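Chapter 4
Household Goods and the Small Trader

By Adaeze Danladi
5 July 2017

Most families own more footwear than they need, and most of it is cheap. Slippers are bought often and replaced without much thought – a useful place to begin a study of demand.
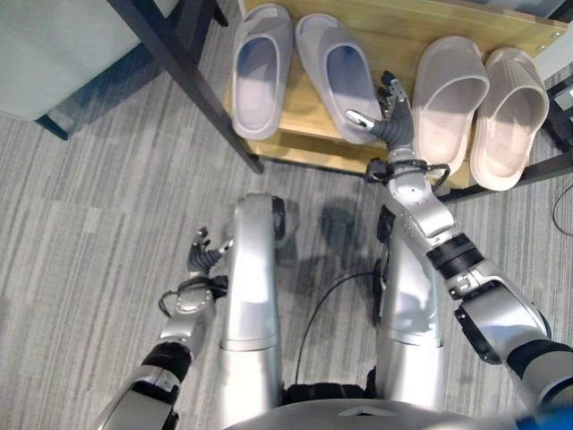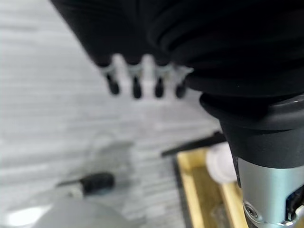

Yupin Nakpan disagreed that price decides everything. In her reply to the Otow market survey she wrote that 188 of the 280 buyers went back to the same stall even after it raised prices.

This chapter looks at both views, starting with the price records from Otow.

Last updated: September 2017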